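3.2 Collecting the demonstrations

Each task was shown to the system 50 times by an operator guiding both arms. The objects were everyday packaged goods, among them a sauce bottle and a bag of gloves, and their places on the table were changed between runs. Runs in which an item was dropped were kept – they carry a separate label. 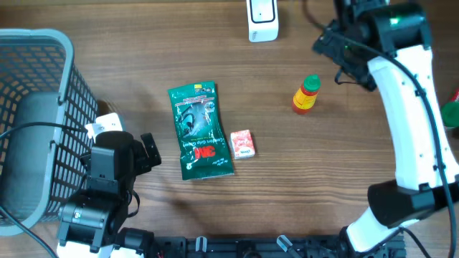
Figure 3. Table with both arms, the basket at left and the items set out.

3.3 Labeling

Dudek and Domański marked the start and end of every grasp by hand.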